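Booth layout for a small trade fair, revised

20 Apr 2020

The Sandcombe spring trade fair has been moved, so the floor plan I had finished is now a floor plan for a different season. I spent the weekend redoing it and want to write down the method while it is fresh. Several people who run fairs of this size have asked how the booth grid gets made, and my earlier post on the subject left out the power circuits.

The hall has 1156 square meters of usable floor. That number excludes the stage, the loading bay and the strip in front of the fire doors, which the hall's own drawing includes. Anyone working from the drawing alone will sell booths that can't be built. I did this in my first year and had to move a window company into the lobby.

The standard booth is 3000 mm on each side, with a back wall and two low side rails. I work in millimeters because the rail supplier does. Vurner, who rent us the rails, list their lengths without the corner posts, and over a long row the posts add up to most of a booth. Draw the posts.

There are 40 booths in the new plan. The old one had more, but the aisles were too narrow for two strollers to pass, and visitors avoided the middle row by the afternoon. Exhibitors in that row noticed. Declan Sheehan, who has sold kitchen fittings at the fair for years, kept a tally of visitors by hour and sent it to me with his booth fee. His numbers fell off sharply after lunch while the end rows held steady. One exhibitor's tally is weak evidence, but it agreed with what I saw from the stage, so the middle row is now shorter and the aisles on either side are wider.

Power is the part I got wrong last time. The hall has floor sockets on separate breakers, and the breakers do not follow the rows. Booths that face each other across an aisle can share a circuit while next-door neighbors do not. I now color the plan by breaker first and place exhibitors second. Anything with a heating element — coffee machines, garment steamers, the crepe stand — gets placed before anything else, with no more than one per breaker. Laptops and display lights can go nearly anywhere.
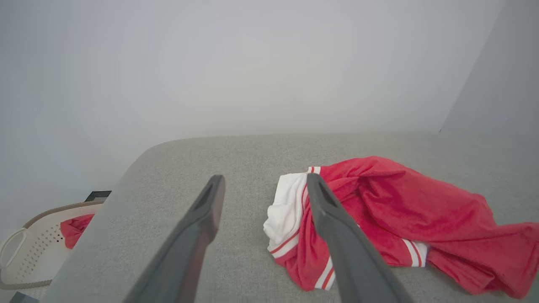

Red and white garment on a gray upholstered surface.

The clothing and household goods sellers go along the east wall. They bring the most stock and need the shortest route from the loading bay. Ó Gríofa, the knitwear shop, asked for a corner again and will get one, at the corner price. Corners cost more in the new price list, and I expect some letters. They sell first every year, so the old flat rate was too low for them and too high for the booths behind the pillars.

The pillars deserve a note of their own. A booth with a pillar inside it is sold at a discount and marked on the plan with the exact position of the pillar. Wustska, the flooring firm, asks for one of these every time and wraps the pillar in samples. Other exhibitors have found it harder to use. I stopped assigning them by default and now offer them by name, in writing, before the general booking opens.

For booking order, returning exhibitors get first choice of their previous position or the nearest match. After that it is by date of deposit. I considered a draw, but the spreadsheet already sorts by deposit date and I would sooner not explain a draw over the phone.

Deposits already paid carry over to the new date. Anyone who wants a refund can have one through the end of May. The revised plan goes out as a PDF with the breaker colors left in, and exhibitors should check the power listed for their booth against what they plan to plug in. Corrections by email, please, with the booth number in the subject line.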